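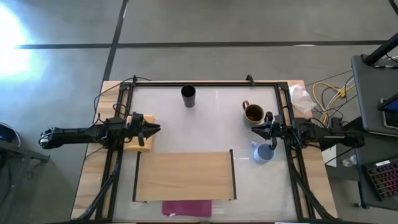
Putting mugs on a shelf remains a fair test of a household robot, and most still fail it in ordinary kitchens. At Povbridge, Grarkden reported 3000 attempts with two arms and a fixed bench. The figure says little about homes, where handles face any direction and glazes throw reflections that upset depth estimates.

A two-fingered gripper can take a mug by the rim or the handle. Choosing between them, with a second mug close by, is the hard part – and a person does it without looking. Musar's planner needs 5 seconds per grasp.

My view is that paid shop-floor work will come first. Benches can be bolted down; kitchens cannot.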